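Dye bench notebook, Bodton back workshop
25/09/2019

Madder, second bath, and I'm writing this with orange fingernails so excuse the smudges. Setareh had the pot going before I got in and had left me a note stuck to the kettle saying "NOT TEA", which I appreciated.

Where we'd got to: the first bath in February came out brick. A nice brick! But Maricruz wants a proper red for the Cinstead blankets, the sort you can see across a field, and what we gave her was more like a flowerpot. Omid blamed the water, Gholamreza blamed the heat and I blamed the madder, so between us we had every possible answer and no red.

Wool today is the two-ply from Ansari, undyed, scoured last night with a drop of the plain washing-up liquid. Dry weight before scouring 383 g. It drank up water properly this time, no floating islands of dry yarn, so I think the scour is sorted and I shan't fiddle with it again.

Mordant was alum with a bit of cream of tartar, same tin as February, same proportions. Left to cool in the pot overnight with the lid on. I squeezed it out this morning and didn't rinse, which Gholamreza always does and I always forget to, so this time at least the forgetting is written down.

Madder: 76 g of the ground root from Aser, tied up in an old pillowcase corner and soaked in warm water while I sorted the bench. That's a mean helping for the weight of wool, I know. I wanted to see how far it would go before we open the second bag, and there's no point finding out with the expensive stuff that the method is wrong.

Added chalk this time, a level teaspoon, crushed in the mortar and stirred into the bath before the wool went in. The tank water here is rain off the roof and very soft, and everything I've read says madder likes its water hard. The smell changes a little when you put it in, or I imagined it. Mahsa says I imagined it.

Heat. This is the bit I'm cross with myself about, because I think I cooked February's bath. We had it close to a simmer for most of an hour and madder goes brown on you if you do that. Today I brought it up as slowly as the ring would let me, lid off, with the jam thermometer clipped to the side, and took it off the ring twice when it started to race. Held it below steaming hard for 40 minutes, turning the wool over with the long spoon. Turn it, don't stir it – the Ansari yarn felts if you look at it sharply.

Took a short length out halfway and rinsed it in the sink: coral, a bit pink at the edges. Took another at the end of the hold and it was much deeper. Left the rest to cool in the bath and went and had my lunch.

Notes on washing samples

Mahsa and I got on to fastness over lunch. She'd like a wash test for every colour before anything goes to Maricruz, and she's right, people will put a blanket in the machine whatever the label says. I've been doing it by hand in a jar with a strip of white cotton and a white wool strip stitched to the sample, lukewarm water, a little soap, shake it now and then. It's a gentle test. It doesn't tumble anything, and it doesn't have a load of other washing in there rubbing up against the sample.
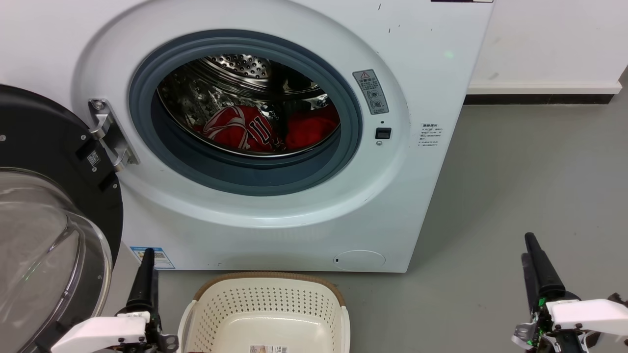
Does a rinse in vinegar fix madder?
It doesn't do anything useful for it. Acid pulls madder towards orange, so a vinegar rinse can undo the shift you got from the chalk. The hold comes from the mordant, and the loose colour has to be rinsed out in plain water until the water stays clear.

I've written that out large because it comes up every time we have visitors and I always give a muddled version.

For the jar test on today's coral length: the white wool strip picked up a faint peach, the cotton stayed clean as far as I can tell by the window. February's brick sample, which I redid alongside for fairness, stained both. I suspect we never rinsed that lot enough. There was still ground root in the skeins when I wound them, and I found grit in the winder for days.

Omid wants to try the next samples on a proper machine wash, cool, wool setting, with a piece of the undyed sewn in. I said fine so long as it's a sample we don't mind losing. He should weigh it before and after and measure it flat, or we'll only learn about the colour and miss the shrinkage. Soap the same as for the jar or the two tests can't be compared.
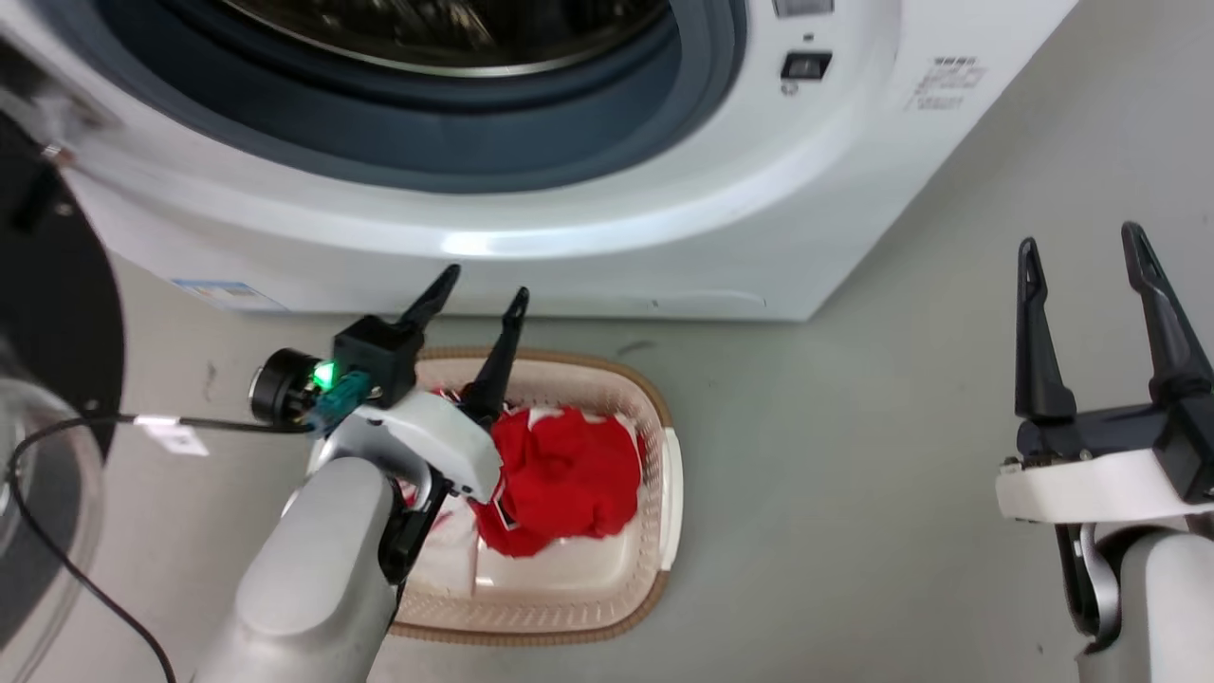

Afternoon, out of the pot

Red! Or near enough that I went and got Setareh from the yard. It's warmer than a pillar box and a bit softer, and wet wool always lies, so I'm not sending word to Maricruz until it's dried in the dark overnight. There's one paler patch where a tie was too tight. My fault, figure-of-eight ties from now on and loose enough to get a finger through.

Poured the spent bath into the lidded bucket. There's plenty of colour left, so Gholamreza is going to put some of the grey fleece through it for a rusty sort of shade. No extra alum in the bath, just mordant the fleece as usual.

To do:

Order chalk, the tub is nearly out.
Label the February skeins "brick, overheated, under-rinsed" before somebody sells them.
Repeat today's bath exactly, same slow heat, but without the chalk. I changed two things at once and Omid has already pointed this out.
Pin a length of today's in the window with half of it under card, and leave it 21 days.
Ask Aser whether the next bag is the same harvest.
New jam thermometer, the clip's gone again.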